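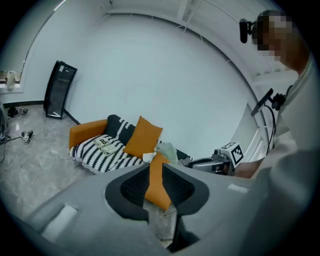 The orange sofa, Saturday, mid-straighten

I said I was going to do the whole living room before lunch and I did one sofa. One! But it was a proper job, so I'm writing it down as a win.

It had got to the stage where you had to move three things before you could sit, and then you'd sit on a fourth thing anyway. Today it was the striped blanket all over the seat, the book with the big 8 on the cover, the pillow, and two cloths balled up at the far end, the white one and the pale green one. I know perfectly well how the cloths got there. I was dusting on Thursday night, the phone rang, and I put them down "for a second."

The blanket is my favorite thing in the room and also the biggest pain. Those fat diagonal black and white stripes look great if it's straight and look like a road accident if it's even a little bit off, and the fringe hangs over the front and gets walked on. I tried folding it in thirds along the back for a while (my sister's idea) but then the seat looked bare and kind of sad, so now it goes back over the seat every time, fringe to the front, and I just live with fixing it. I did think about washing it. The tag says hand wash, so I thought about it and stopped.

The orange pillow goes up against the back, tipped a bit. I like the orange against the black. When I bought this sofa from Furnival, Clive Cheetham told me I'd be sick of orange inside a year, and it's been 7 years and I am still not sick of it, so there, Clive. He did sit on it for the whole of the game last week without one word of complaint. He also ate all the good crackers.

The book is the one I keep meaning to finish. I've been stuck on page 232 since the beginning of September, and it isn't even a bad page! I just sit down with it after dinner and wake up with a crick in my neck. I left it by the armrest where I can reach it, on the theory that I'll pick it up tonight. We'll see.

Cloths are in the wash now with the dish towels. Found a pen down the side, a hair tie, and a receipt from Barnus for the lamp I took back, so at least I can quit looking for that. No money, sadly.

Still to do: the shelf by the window, the jigsaw (1000 pieces, and I have done one edge and a bit of sky), the basket of chargers that don't fit anything we own. I might just put the jigsaw back in its box and be done with it, but then that's the edge wasted. Mom says slide it onto a board and push it under the bed. Do I have a board? I do not have a board.

Soup for lunch, the last of the leek. Need onions, dishwasher stuff, and a birthday card for Aunt Jo before Wednesday or I'm in trouble.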